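Trilier grip fault

From the Petersen Automation Wiki, a reference for small-shop robotics

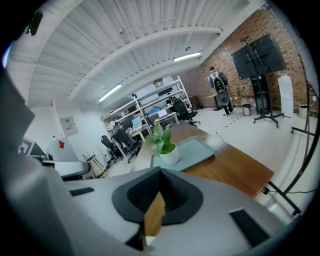 The Trilier grip fault (also "Trilier drop", or just "the drop") is a failure in which a two-jaw gripper lets go of a held part while its controller still reports a closed and loaded grip. Named for the Trilier control board, where it was first written up. Later found on other boards using the same hold routine. Mostly a problem with small light parts. Wood blocks, plastic caps, empty cartons.

The fault does not raise an alarm. This is why it is treated as a safety matter as well as a nuisance.

Background

The Trilier board was made for low-force grippers with rubber-faced jaws. Two modes, close and hold. In close mode the motor runs until the jaw meets resistance. In hold mode the current is cut back to keep the motor cool, and the board checks now and then that the jaw hasn't moved. Current and jaw position are read by seperate circuits and compared in software.

The 200 series firmware added a longer rest between checks to save heat. Most reported drops are from boards running that firmware or a copy of it.

Cause

Two things have to line up.

First, creep. Rubber pads give slowly under a steady load. As the pad gives, the force on the part falls, but the jaw position hardly changes. The board looks at position, sees no movement, does nothing.

Second, the stale reading. In hold mode the board keeps the last good force value until a new one comes in. If a check is skipped (busy bus, loose connector, slow host) the old value is passed along as if it were fresh. The skip limit was set at 50 missed checks, far too high. A part can be on the floor well before the limit is reached.

Worn pads make it worse. So does dust on the pad face. Cold rooms were blamed early on, never shown.

The Ullum incident

The best known case is from the test shop at Ullum. On September 9, 2021 an arm carrying a machined blank over a walkway lost the part in mid-move. Log showed a steady grip the whole way. The arm went on to the drop-off point, opened its empty jaws, and came back for the next one. A technician stepping past the line was struck on the foot. Bruising, no break.

The arm then repeated the cycle and dropped a second blank before the stop button was pressed. Friederike Ruppert, who ran the shop, first put it down to a bad pad and had the pad changed. The fault came back the following January, same arm, new pad. Only then was the board pulled.

Malsha Uddin at Nulley was able to repeat the drop on a bench with a spring scale and a slowed-down bus. Her note lists 760 hold cycles, with 10 drops, none of them flagged by the controller. It also showed that the force value in the log was the same number to the last digit for long stretches, which a live sensor would almost never give. That flat line is now the usual way to spot the fault in old logs.

Signs

Force value that does not flicker at all during a hold. Parts found under the travel path with no error logged. Arm completing a place move with nothing placed. Part sitting lower in the jaw at the end of a move than at the start, this one is easy to miss.

A part slipping while the force value does move is a different problem, usually pad wear or a bad grip point. See Slip (gripping).

Fixes

Firmware after the 200 series time-stamps each reading and treats an old one as no reading. The arm stops and waits for a person. Some shops found this stopped the line too often and raised the limit again, which brings the fault right back.

Where the board can't be updated, the common work-around is a short re-squeeze before any long move. It takes up the creep but does nothing for the stale value. A light beam across the jaws will catch a missing part whatever the board says.

Changing pads alone is not a fix.

Safety notes

Keep people out from under and beside the travel path, taped line or not. Don't take a closed-grip light as proof that a part is held. After a drop, use the stop and lock out power before reaching in, as the arm may beleive it is still loaded and carry on with the cycle. Save the log before restarting, the Trilier board overwrites it on power-up.

See also

Hold current
Jaw pad creep
Slip (gripping)
Stale data fault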